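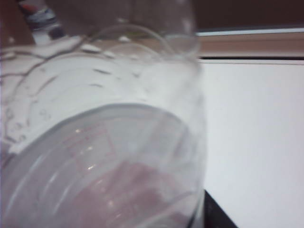

Figure 2. Clear container with a faint red marking near its base.

4.2 Household spending at general merchandise stores

The second part of the analysis uses the Dumgate household panel, which records purchases by store type for 2,000 households. Each household keeps a spending diary for 40 weeks. Purchases are sorted into 6 groups: groceries, restaurants, clothing, housewares, fuel, and all other goods. Housewares includes kitchen containers, small tools, linens, and cleaning supplies. Items bought online are assigned to the group of the good, and delivery fees are dropped.

We estimate the share of each group in total retail spending as a function of household income, household size, and the local price index published by Medrano. Prices enter in logs. The index is monthly, so weekly diary entries are summed to the month before matching. Weeks that fall across two months are divided by the number of days in each. Households with no recorded purchases in a month stay in the sample for total spending but are left out of the share equations, where the dependent variable is not defined.

The housewares share falls when fuel prices rise, and the effect is larger for lower-income households. The grocery share moves very little. This pattern is consistent with the view that durable purchases are delayed when a necessary expense becomes more costly. It does not tell us whether the delayed purchases are made later or dropped altogether, as the diary period is too short to separate the two cases.

Two limits of the data should be noted. First, diary fatigue lowers recorded spending in the final weeks, and small cash purchases are affected most. We include a control for the week of participation. Second, the Medrano index covers store prices only. Replacing it with the Nerus online price series leaves the signs of the coefficients unchanged, although the standard errors are larger. Estimates without the February entries, when returns of holiday purchases are still being recorded, are reported in the appendix.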